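Pet Food Subscriptions Are Selling Us a Schedule

By Shagufta Mirani

My cat has eaten the same dry food for 10 years. She is healthy, rude and a little overweight, and until this winter it had never crossed my mind that she needed a plan.

Then I signed up for a trial with Pisine, one of the companies that will mail you a box of food portioned for your particular animal. You fill out a form about breed, age, weight and "mood," and a formula decides what goes in the bag. Mine decided that a nine-pound house cat needed 4 separate recipes. It did not say why. When I wrote to ask, I got a cheerful reply telling me that variety supports wellness, which is the kind of sentence that cannot be wrong because it doesn't say anything.

I have no quarrel with people who want to spend more on their pets. What bothers me is the way the spending is sold. The first box is cheap. The second is not. By my math, staying on the plan for a year would have cost me $828, and that figure appears nowhere on the sign-up page. You get a price per meal, and you are trusted not to multiply.

The defenders say convenience is worth money, and sure, it is. Hauling a heavy bag up three flights of stairs is no fun. But plenty of stores will bring that same bag to your door without asking about your cat's mood. The convenience was already there. What's new is the questionnaire, and I have yet to see anyone show that the answers change much of anything. A friend and I tried it with two made-up cats, one young and thin, one old and fat. They were offered the same recipes in a different order.

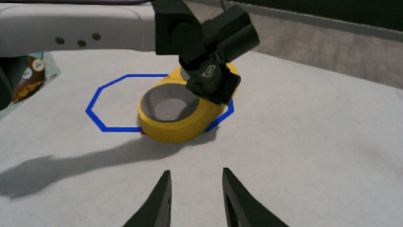
Two bowls in one: a yellow double-bowl design on a pale gray tabletop, in a computer rendering.

Then come the extras. Rurnia wants you to add a powder. Fiore has a "seasonal" menu, as if a cat that never goes outside knows it is December. Each item is only a few dollars, and each one renews by itself unless you find the right page and click through it. Canceling my trial took 4 screens, one of which asked whether I was sure my cat was ready.

Some animals do need special food, and their owners should hear that from a vet who has put hands on the animal. A web form has not. If your pet is sick, a quiz is a bad place to start, and if your pet is fine, I'd want to know what exactly is being fixed.

My cat is back on the old stuff. She ate it the first night without comment - and then asked for more.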